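3.2 Fabric condition and folding behaviour

The linen survey in Drastlow covered flat cotton goods only: pillowcases, tray cloths and small table covers. Towels and fitted sheets were left out, as their pile and elastic make the fold hard to measure. Items were drawn from the stores of two guest houses, one in Drastlow and one in Stititz, and each had been in regular use for at least 6 months. Both houses send their washing to the Katona laundry, so water hardness and detergent were the same for all items.

Each item was washed at 60 degrees, dried on a line indoors and left to rest overnight before handling. It was then folded in half twice along the weave and pressed by hand, without an iron. We recorded the depth of the crease after 9 minutes under a flat weight, and again once the weight had been taken away. A crease was counted as held if it could still be followed by touch along its whole length.

The way cloth gathers and hangs depends on its weight and on how tightly it is woven. Thin plain cloth tends to fall in wide, soft folds, while a closer weave gives narrower folds and a firmer edge. Figure 4 gives general views of white and off-white cloth lying flat, gathered and folded over.
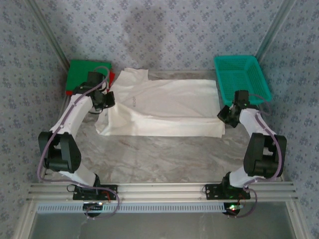
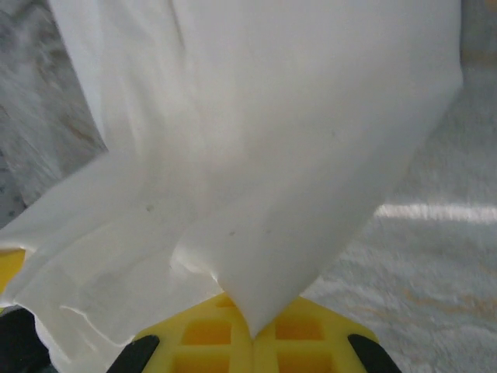
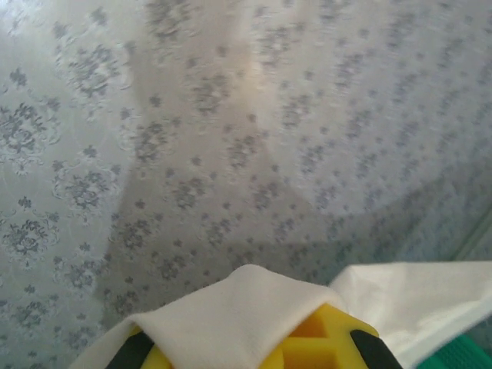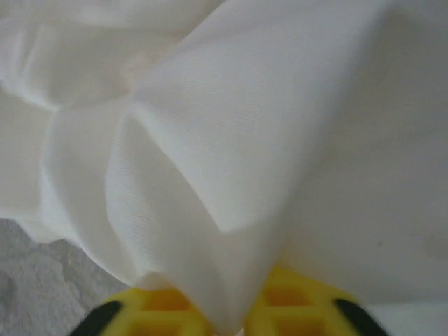

Figure 4. Pale cloth in different positions. The last view shows a sharp crease along the edge of a folded flap, with a faint twill texture in the weave.

Crease holding was better in the older items than we had expected. Of the 50 pillowcases tested, almost 60 per cent held both creases after the weight was removed, and most of these came from the Stititz house, where linen is kept in use for longer. Repeated washing takes out the finish that mills add to new cotton – the cloth becomes softer, but it also lies flatter under the hand. Tray cloths behaved in much the same way. Table covers did less well, and the second crease was often lost near the hem, where the fabric is doubled and stitched.

Drying had a larger effect than age. Items pegged by the hem kept a slight wave along that side, and the first fold had to be smoothed several times before the edges met. Items laid over the line at the middle came away with a ridge that sometimes ran beside the intended crease. We used the Carnolen scale to grade these marks, leaving out its top grade, which applies to starched goods. The grades for each type of item are given in Table 2, and the effect of storage is taken up in the next section.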